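Norodstead Center for Household Research
Call for Participants: Study of Home Meal Routines

Posted 24 March 2020

The Norodstead Center for Household Research invites adults living in the Dutmont area to take part in a study of how households plan, share and record their everyday meals. The study will enroll up to 425 participants. Enrollment remains open until all places are filled or until the end of June, whichever comes first.

Purpose of the study

Previous surveys conducted by the Center asked respondents to recall what they had eaten during the past week. Responses of this kind tend to leave out small meals, snacks and meals eaten alone. The present study uses a short daily diary, completed at home, to gather a fuller record of when meals take place, who is present and how long they last. The study does not assess nutrition, body weight or cooking skill, and participants will not receive dietary advice.

Who may apply

Applicants must be 19 years of age or older and must have lived at their current address for at least 2 months. One adult per household may enroll. Persons living alone are eligible, as are persons sharing a home with relatives, roommates or boarders. Applicants who expect to be away from home for more than one night during the diary period are asked to choose a later start date.

Employees of the Center and members of their households may not participate.

What participation involves

Each participant will complete an opening questionnaire by telephone or online, followed by a daily diary for 15 consecutive days. The diary may be kept on paper or through the Prinus web form. Entries should be made on the same day as the meal. A closing telephone interview will be arranged during the week after the final entry.

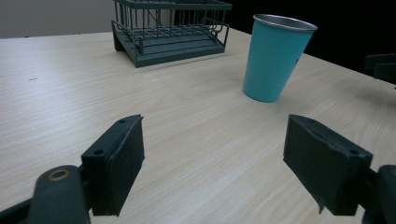

Participants are asked to follow their usual habits throughout the diary period. Meals need not be eaten at a table, and a skipped meal should be entered as skipped. Visitors may be recorded by relationship only, such as "neighbor" or "sister." Names of other persons should not be written in the diary.

Paper diaries are supplied with a prepaid return envelope. Participants using the web form may correct an entry until midnight of the following day.

Payment

Participants who complete the opening questionnaire, the diary and the closing interview will receive a payment by check. Partial payment is available to those who withdraw after the first week of the diary. The full payment schedule is printed in the consent form.

Privacy and withdrawal

Participation is voluntary. A participant may withdraw at any time, without giving a reason, by notifying the study office. Contact details are stored separately from diary entries and will be destroyed when the study closes. Published findings will report grouped results only. Data entry for paper diaries is carried out by Değirmenci, a contractor bound by the same confidentiality terms as Center staff.

How to apply

Interested persons should complete the eligibility form on the Center's website or request a copy by mail from the study office. Forms are reviewed in the order received. Applicants will be told the outcome in writing, and those selected will receive a consent form to sign and return before the opening questionnaire is scheduled.

Large-print forms and diaries are available on request. Please state this need on the eligibility form.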